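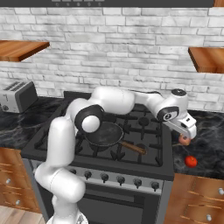 Passwords should stop expiring on a schedule

Every January, the help desk at the company where I used to work had its worst week of the year. People came back from the holidays, sat down at their desks and were told that their password had expired. They had to choose a new one, at least ten characters long, with a capital letter, a number and a symbol, and it could not match any of the last twelve. By lunchtime the phone line was full. By the end of the week we had reset passwords for a good part of the building, and some of those people called a second time because they had already forgotten the new one.

I ran that help desk for six years. I enforced the rule, wrote the reminder emails and told people it was for their own good. I now think the rule did harm, and I think any company that still has it should drop it this year.

The argument for forced password changes is easy to state. If somebody steals your password, the theft is only useful until the password changes. Change it every 90 days, or every 60, and you limit the damage. When computers were shared and stolen password files took months to crack, this made some sense.

It does not match how accounts get broken into now. A person who buys a stolen password or gets one through a fake login page will usually try it that day, sometimes within minutes. Whatever they wanted, they will have it long before the next expiration date. They may also have set up a mail forwarding rule or added their own phone to the account, and a new password removes neither.

Then there is what people do when you make them change a password they did not want to change. They change as little as they can. Spring2020! becomes Summer2020!. A 4 at the end becomes a 5. Anyone holding the old password can guess the new one in a few tries, and password cracking programs make those guesses automatically. I saw this from the other side of the desk. Macarena Fuentealba, who worked next to me, could often tell a caller what their last three passwords had looked like just from the way they described the new one.

People also write them down. I have nothing against a password written in a notebook and kept in a drawer at home. A sticky note on a monitor in an open office is a different matter, and we had plenty of those, mostly in departments where people logged in to several systems with different expiration dates.

The official advice caught up a while ago. The National Institute of Standards and Technology said in its 2017 guidelines that passwords should not be changed on a fixed schedule, only when there is evidence they have been compromised. Microsoft took password expiration out of its recommended Windows settings in 2019. These are not fringe opinions. Yet I still talk to small firms every month that have a 90-day rule and are proud of it.

The reason is usually paperwork. Somebody fills in a security questionnaire for a customer or an insurer, and one of the questions is how often passwords are changed. "Never" looks like a bad answer. I went through this with Cisternas, a parts distributor with 70 employees. Their operations manager, Benjamín Ojeda, agreed with me on every point and still kept the rule for another year, as he did not want to be the one who left that box blank. I understand it. A customer reading that form has no way of knowing he thought about it carefully.

My suggestion to people in his position is to answer the question in a full sentence. Write that passwords are changed when there is a sign of compromise, that new passwords are checked against lists of known stolen ones, and that a second factor is required. In my experience the person on the other end accepts that. When they don't, a phone call generally settles it.

Those two other measures matter, and I would not drop expiration without them. Checking against known stolen passwords catches the ones that attackers will try first. A second factor – an app or a hardware key if possible, a text message if nothing else is available – stops most attacks that rely on a stolen password alone. Give people a password manager too, and spend half an hour showing them how to use it. The half hour is the part companies skip.

Elikem Acheampong, who looks after the network at Dokley, made the best case against me that I have heard. His view is that expiration at least cleans up after sloppy management. Old accounts nobody closed, shared logins that a former employee still knows, a password given to a contractor over the phone – all of these stop working sooner or later. He is right that it happens. But an account that belongs to someone who left should be closed the day they leave, and a shared login should be changed when the group of people sharing it changes. Waiting up to 90 days for a timer to do it is a poor way to handle either one.

I would keep some exceptions. Administrator passwords that several people can look up should be changed after use, and there are tools that do this without anyone typing anything. Passwords built into old equipment need a person assigned to them. If you find malware on a laptop, change everything that was typed on it. All of these are tied to an event or a particular risk, and the accounting clerk coming back from vacation has no part in any of them.

Cisternas turned off expiration last fall, after switching on the second factor for everybody. Benjamín tells me the calls about passwords have dropped off a lot, and that the one complaint came from a salesman who had got used to blaming his expired password for late reports.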